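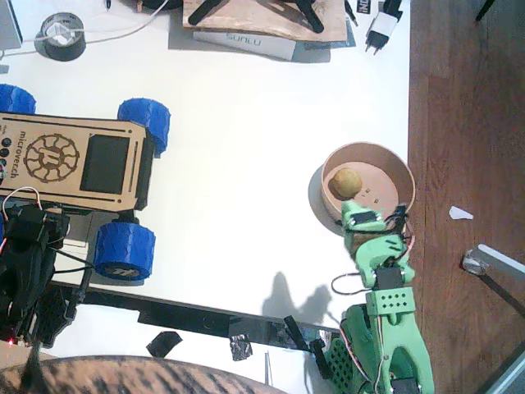

**Wooden bowl for spuds, oil it or leave it??**

**rernham_kate** · 5/25/23

quick one as I'm off out in a bit. Got a round wooden bowl, want it on the white table for potatoes. Came from the Oddsson shop in Rernham, 36 quid, no label, no idea what the finish is. Do I oil it first? And will the spuds keep in it or is that daft

---

**tatermash**

Oil it. Food safe stuff, thin coat, wipe off, leave overnight. Do it 2 or 3 times. Clerkelov do a decent one.

---

**lowerfield**

Wouldn't bother with oil for potatoes tbh. They're going to be peeled. You'll just get soil stuck to it. Paper bag, dark cupboard, done.

> will the spuds keep in it

Not in daylight no. They go green.

---

**tatermash**

Bare wood stains though. Had one go grey on me by April from damp spuds. Oil it.

---

**lowerfield**

so don't put damp spuds in it

---

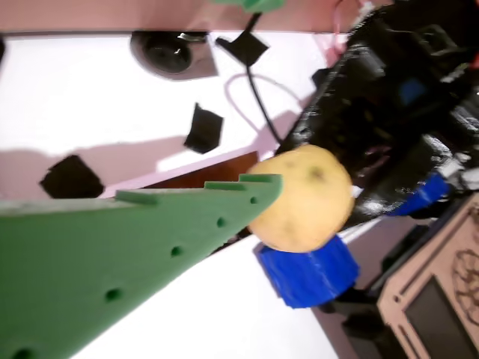
**rernham_kate**

ok back. The potato's the one up on the blue ribbed stand. Few brown marks and a darker spot towards the top right, is it still ok to eat? Skin looks pale tan / yellowy to me, can't see any green

---

**pip_and_peel**

Can't tell from the outside. Cut it open, if it's just skin deep peel it off and carry on. If it's soft or smells, bin.

---

**lowerfield**

Scab or a knock probably. I'd eat it. Wouldn't store it with the good ones though, one bad one and teh whole lot goes.

---

**tatermash**

I'd bin it. Dark spots can go right through.

---

**pip_and_peel**

bit wasteful, it's a couple of brown marks! We had over 800 off the allotment at Trernia one year and if we'd binned every one with a mark there'd have been no chips

---

**tatermash**

fair. Cut it then. Still say oil the bowl

---

**rernham_kate**

Right, will cut it tonight and see. Going to oil the bowl and use it for onions, spuds in the cupbord. Thanks all, got to dash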